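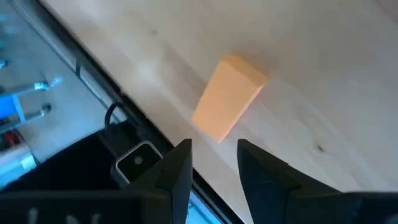 Ilside, July 2024

Sunda opens up its Fesness collection of robot handling examples

I'm Melina Kyriakidis, I run the data side at Sunda, and I've been itching to tell people about this one. From today anyone who trains robot arms can ask us for Fesness, a set of over 3,000 recorded examples of an arm picking things up and putting them down again, every one of them guided by a person.

If you've never watched a recording session, it's a bit like teaching someone to park. One of us steers the arm, the small camera near the gripper records the view, and the movements are saved alongside it. Then we shift the object, turn it a little and go again. And again! A good operator gets through 42 usable examples in a morning, and then they need a cup of tea and somebody else's hands on the controls.

We started with very plain things, blocks mostly, on a bare tabletop. I know that sounds dull, but a block lying at an angle is a proper little puzzle for a learning system. Does it go for the long sides or the short ones? How far should the fingers open? When do they close? We wanted plenty of answers to those questions before moving on to cups and clothes pegs (the pegs were horrible, by the way).

We also kept the fumbles. There are 479 of them in the set, all labelled -- grabs that missed, blocks that got nudged away, one long sulky attempt at a peg that I'm oddly fond of. My colleague Chrysoula Alexiou fought hard for those.

"I didn't want a collection where everything goes right," says Chrysoula, who leads our operators. "A learner needs to see a bad grip and what the person did next. We argued over the labels for weeks, and I'd happily argue over a few more."

The workshop firm Bakalis has been trying out an early version on its own arm since December, and its comments led us to rewrite the notes on camera position completely.

Fesness is free for teaching and research. Companies can ask for a trial pack of 200 examples first, with the full notes included. The next batch will be soft things, folded and unfolded, and we're recording it now.

To request a copy, or to come and have a go at steering the arm yourself, write to Melina Kyriakidis at the Sunda office in Ilside.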